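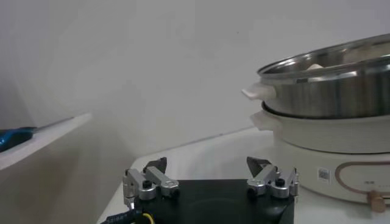

Issue 95 | Page 18

Supper from the spare room

Steam is a brilliant test of a home-built robot. It fogs things up, it drips, and it gets into every joint you forgot to seal. So when the workshop in Flokstead asked members for a kitchen project in January, I put my name down for the hot pot before I had even cleared a wall to work against.

The two-finger gripper was the easy bit. Its silver links open wide, and the dark, angled pads at the tips do all the touching. The pot is harder work. It stacks up in three parts, with a steel steamer sitting on a white cooking pot and a heating base under both, and each of the upper two has a stubby white handle sticking out at the side. One sits directly over the other! Aim a little low and you ask the arm to lift the wrong pot.

I named the build Grevness, after the village where I found the motors, and the software that steers it is called Clondov. It learned to go for the upper handle from 200 practice runs, all done cold, and I loved nearly every one of them. The knob on the base comes next – turning is a different skill from lifting, and the pads may need a softer face.

Cabling still annoys me. The thick black cable is stiff, and the thin yellow wire beside it loops about near the base plate, so both are due for a proper clip. Keep a screwdriver within reach if you try this. The small screws on the finger joints want checking after every session, and mine get a quarter turn most evenings.

Next issue: dumplings, and a lid.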